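Can a robot build a PC yet? How to set up a fair test at your own bench

I fix up old office desktops, and people keep asking me when a robot will take over the boring half of the job. So I wrote down how I'd judge one, and you can use the same steps for any shop chore.

1. Pick one small job. "Build a computer" is way too big. "Pick up the memory stick and seat it in the slot" is plenty!

2. Do it by hand first and write down every little move. My list for a memory stick came to 11 moves, and half of them were things my thumbs do without asking me (opening latches, feeling for the notch, wiggling).

3. Give every part a home. A tray with a pocket for each piece saves the arm a lot of hunting. I laid mine out on paper at Grernness before I cut anything.

4. Start with the case on its side and the panel off. Gravity is on your side that way – boards down flat, slots facing up.

5. Check for finger room. Bring the open gripper down slowly over the spot and look at what it would bump into. Loose cables are the worst, because they move.

6. Run it until you're bored. I stop at 85 tries and write down every miss, plus every time I had to step in. A run I had to rescue goes down as a miss.

7. Change one thing, then go again. If you change 2 you won't know which one helped.

Opened-up desktops and the gripper that has to fit in among the parts:

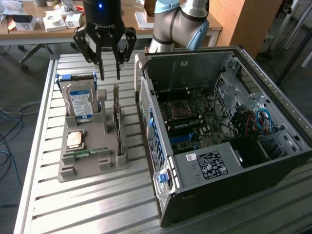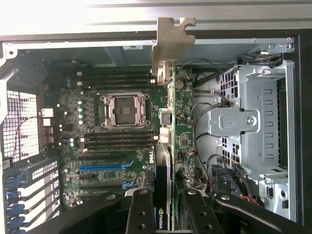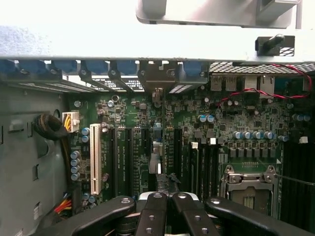
So is a robot worth it for a small repair shop right now?

For most small shops it's too early. Arms do fine on one repeated part in a fixed spot, but mixed old machines still go faster by hand.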